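Monday, May 7, 2018

Dye bench, Iltcombe. Picking up from the April madder trials.

Started late, scale needed new batteries. Chunhua had the wool scoured and hanging already so no time lost there. Same yarn as last time, the Vincze two-ply, 5 skeins. Alum mordant on all of them, left in overnight, rinsed once in tap water.

Madder in the big pot, 200 g, ground finer than the April batch. Brought up slow. Target was 60 C and hold. Overshot on the first pot while I was on the phone with Prelletti about the late invoice. Probe read up to 129 F at the edge and way more in the middle, so the pot needs stirring before every reading. Should write everything in C from now on, I keep mixing them.

Skeins A and B: good orange red, a bit flat. C went brown at one end, that's the overshoot pot. D and E best so far, clear brick color, even all the way through the tie points. Looser ties on those two. Brian thinks it's the ties, I think its the slower heat. Could be both. Need to split them next time.
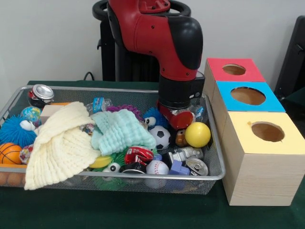

Chalk: added a pinch to D and E only, forgot to weigh it. Stupid. Zyanya says our tap water is soft enough that the chalk matters more than the temperature, and she's probably right. She has a strip test somewhere, ask her.

Rinse water on A ran pink for ages. B less. Didn't time either one. Hung all five on the back rail away from the window, tags on the left side. Tag on C is in pencil, redo.

Exhaust bath still has color in it. Saved in the lidded bucket, marked EXHAUST MAY. Shabani wants it for the linen scraps. Fine by me but he has to mordant them first, last time they came out the color of weak tea.

Washfastness: snip from each skein, stitched to white cotton, same Zotus soap as before. Kimutai is running those, results go on the page after this one.

To do
- weigh the chalk!!
- one pot slow heat with chalk, one without, same ties
- order more alum, the tub is nearly done
- call Prelletti back re invoice
- find out who has the good thermomter
- relabel C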